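Aug 29, 2026

Towels. All evening, towels. Didn't write yesterday so this is both days in one and I have to be quick, bus at 4 tomorrow (in the morning!!) and the bag isn't zipped.

Slept badly. Coffee gone by noon. Letter from Kosuvier about the deposit, 255, they want it before December and I'll deal with it when I'm back. Put it under the lamp so I can't say I didn't see it.

Then the folding. Yellow ones are so easy, they're thin and they want to be square. Orange is a different animal. Waffle weave, you smooth one side and the other side rides up, and the edge curls over like an old sandwich. Did my thirds thing, hated it, shook it out, did halves. Halves better. Still dont love it but halves is the rule now – write that on the inside of the closet door.

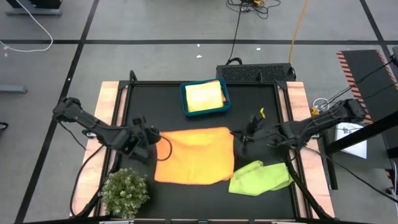
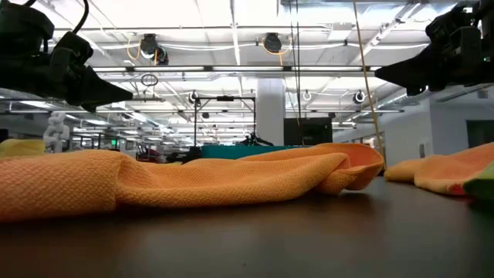 Orange towel in both, yellow one folded already. Flat in the first, all rumpled in the second.

Black cloth is a lint magnet, never again with anything fluffy. The green one I keep calling a towel and it's really more of a rag, but such a good color, lime, I can't demote it. The teal tray is right for yellow, a folded one nearly fills it. Want another tray the same. Fornex used to have them, checked the site, only gray. Bartoš maybe, if the shop is still open on the way back from the station. Don't pay more than last time.

Wash notes before I forget – orange by itself the first 2 times. I mean it. Last winter's pillowcases went peach and stayed peach. No softener on the waffle ones, they go slick and won't soak up a thing.

Supper was toast. Read up to page 171 of the Skitia book, the chapter with the ferry, didn't take in a word of it. Might leave it home, it's heavy. Or take it and leave the second sweater?

Still to do: charger, pills, water the fern, windows. Socks. Why is it always socks.

Knee a bit sore from the stairs. Rain on and off. Alarm set, checked it twice, going to bed with the bag open on the chair and I'll zip it in teh morning.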